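Home Talks Slides Contact

Speaker notes: Mending at home, and why a small start works
Sibel Uçar, Toltach library evening series, October 12, 2020

Slide 1. Say hello, thank Jonas Ortner for the invitation. Mention that the handout is by the door and questions come at the end.

Slide 2. How I started. A coat with a torn lining, a quote from the shop that was more than the coat cost me. I did it badly the first time. Unpicked it, did it again. Still wear it.

Slide 3. The survey. In September we asked people in Toltach what they do with damaged clothes. 602 answers. Biggest group said they put the item in a closet and leave it there. 300 said they own a needle and thread but have never used them. Pause here, people usually laugh.

Slide 4. The 7 repairs in the handout. Don't read them out. Talk through three only:
– Loose button. Leave a little slack, wind the thread under the button, knot on the back.
– Dropped hem. Press the fold first. Small stitches, spaced wide, thread not pulled tight.
– Split seam. Turn inside out, pin, backstitch past both ends of the split.

Slide 5. Thread. Match the color in daylight. If there is no match, go one shade darker. Old thread from a relative's tin may snap – pull a length between your hands before you use it.

Slide 6. Knits. Harder. Stretch the fabric a little as you sew or the stitches will break the first time it is worn. Ask who has a sweater with a hole at the elbow. Pass around the Grulter swatches, get them back before the break.

Slide 7. Where to work. A table beats a lap. Clear a space, put a lamp on it, sit close. Show the photo and move on.

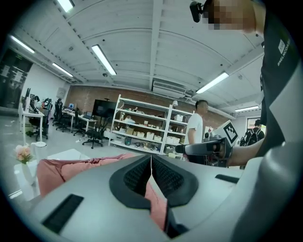 Pink fabric on a white table, desk lamp behind the vase.

Slide 8. When to pay someone. Leather, zippers in heavy coats, anything with a structured shoulder. Bouvier on the main street does zippers. Ask for the price before you leave the item.

Slide 9. Next session is darning. Bring one sock, washed, and a blunt needle. Jonas has the sign-up sheet. Take questions, finish by nine.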